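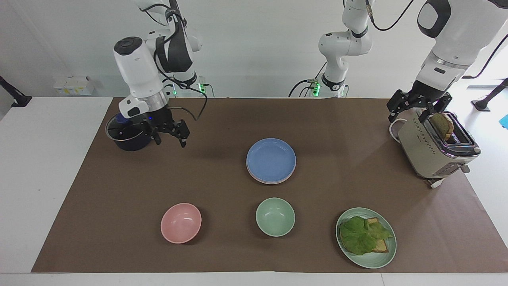

Gripper beside the covered pot, right arm.

**Progress report: Cotholm river trail and overlook, period ending February**
Prepared by Marleny Espinoza for the Yorath fund

## Status

Trail work is on schedule. The overlook is two weeks behind. Spending is within the approved budget, and no change to the grant total is requested.

## Trail surface

The lower loop was closed to walkers for nine days while the drainage was rebuilt between the north parking lot and the first footbridge. Crews placed 400 feet of crushed stone over fabric and set 14 cross drains. The old surface held water after every rain and had widened to almost twice its original width as people stepped around the puddles. The new tread is five feet wide with a two percent outslope.

The section past the second footbridge has not been started. It stays muddy until late spring, and equipment would rut it badly. Work there is planned for the dry months.

## Overlook

Footings are poured and the posts are standing. Decking is on site under tarps. Drurnix supplied the railing panels, but four arrived with the wrong post spacing and went back. Replacements are due the week after next. Until the railing is in, the overlook stays fenced off at the spur junction — two temporary signs there were knocked down in high wind and have been reset with longer stakes.

## Signs and maps

Eneo delivered draft artwork for the trailhead map. Three corrections were returned:

- The blue and green routes were swapped at the quarry fork.
- The contour interval was missing from the legend.
- The accessible route should end at the bench, before the steps.

Trail markers are installed on the blue route only. There are 109 in place, counting both directions. Green route markers are cut and painted but not mounted.

## Visitor use

The counter at the north trailhead ran all month except for one battery failure on a Monday. The busiest day recorded 400 passes. Passes are not visitors — most people come back through the same gate and are counted twice.

## Next period

1. Install railing and decking, then open the overlook.
2. Approve final map artwork and order panels.
3. Mount the green route markers.
4. Move the counter to the south trailhead for a comparison month.

Invoices for stone and fabric are attached separately. The railing invoice will be held until the replacement panels have been checked on site.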